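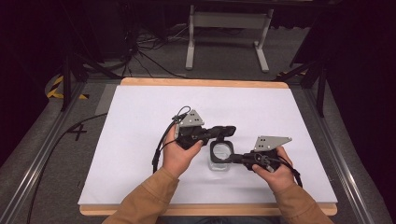 Item 3, the small glass jar, on the white board.

Minutes of the Stullness Jar and Bottle Circle, Jan 15, 2019
Held in the back room at Drumusow. Quorum reached once the car park had been searched.

1. Minutes of the October meeting
Approved with one correction. The phrase "a lively exchange about corks" was changed to "an exchange about corks" at the request of both sides.

2. Matters arising
The shelf has been put up. It is level if you stand by the radiator. Two members asked whether it could be made level from the other side of the room too, and were told that this would be raised with the person who put it up, who was present and did not look up from his tea.

The borrowed copy of the McIntyre price guide is still out. Whoever has it is reminded that it was lent for a fortnight. The prices in it are long out of date, but several of us enjoy being upset by them.

3. The small glass jar
The secretary had hoped to get through this in five minutes. It took 50.

The jar came in a mixed box from the Grelell house sale, lot 502, along with a quantity of lids that fit nothing. It is clear glass with a rounded, squarish rim, and it is small. That was as far as general agreement went.

The first view was that it is an inkwell. The supporters of this view pointed to the shape of the rim and to the fact that they would like it to be an inkwell. It was asked where the ink was supposed to have gone, and the reply was "on the paper," which was felt to be fair.

The second view was that it is a salt, and has lost its spoon. A member who owns four salts said it was nothing like any of them. A member who owns none said this proved very little.

The third view was that it held face cream and was thrown out when the cream was finished. This was the least popular view and, the secretary suspects, the right one.

There was some discussion of whether the thing should be called a jar or a cup. The catalog has separate drawers for the two. A vote was held and came out for jar, with three abstentions and one vote for "dish," which is not a drawer we have.

It was noted that glass this clear is hard to judge on a white board, where it more or less vanishes apart from the rim. A dark cloth was suggested. The dark cloth is in the box with the Christmas things. Agreed to find it.

Action: jar to be entered as "small jar, use unknown." Inkwell party to bring evidence to the next meeting, and the salt party likewise. Sources other than memory preferred.

4. Catalog
We now have about 3,000 cards, a good many of them legible. Card 54 is missing again. It describes a blue poison bottle that nobody admits to having looked up. The bottle itself is in its place.

A proposal to put the whole catalog on a computer was received politely, as it was last year.

5. Swap table
Agreed to hold one in spring. Chipped items must be declared as chipped. "Has character" will no longer be accepted on a label, and neither will "old repair" where the glue is still tacky.

6. Room
Drumusow has asked that chairs be stacked no higher than six. The seat nearest the door was reported as wobbly and was claimed by no one at the end of the evening. Members are asked to bring their own mugs, or to stop complaining about the ones in the cupboard.

7. Any other business
The lids from lot 502 were offered free to anyone who wanted them. They have gone back in the box.

One member had brought a marmalade jar for an opinion. The opinion was that it was a marmalade jar.

Meeting closed when the heating went off. Next meeting same room, jar to be brought back wrapped.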